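The End of the Small Pharmacy

When I moved to Skarnis, the town had two pharmacies for 3,000 people. Now it has none. The last one closed in January, and we are told to order our medicine from the Pullitz website or to take the bus to the city.

I understand the numbers. A small shop cannot buy as cheaply as a chain with 241 branches. My own vitamins cost less online, and I have ordered them there many times, so I am also guilty. But I think we have made a bad trade, and we made it without any discussion.

A pharmacy is one of the few places where you can speak with an educated person without an appointment. You come in with a cough, you ask a question, and in two minutes you know if you should see a doctor or go to bed. The website has a chat window for this. I tried it one evening and it offered me a discount on sunscreen. 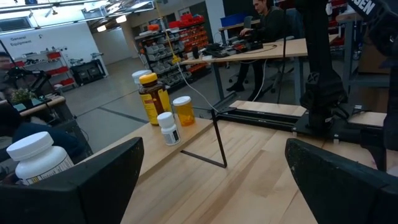 There is also the matter of mixing. Many people over sixty take several medicines, and they add supplements which they never mention to the doctor. Our old pharmacist asked about such things. She remembered that my husband should not have grapefruit with his tablets, and she reminded him every spring, even when he was annoyed by it.

Some neighbors say that the town should pay for a pharmacy, as it pays for the library. I was against this idea at first - a shop is a shop, I thought. Now I am less sure. The town found money for new parking behind the sports hall, and I have never seen that parking full. A part-time pharmacist, three mornings a week in the old post office, would be a modest start. I would like to see it on the agenda before next winter.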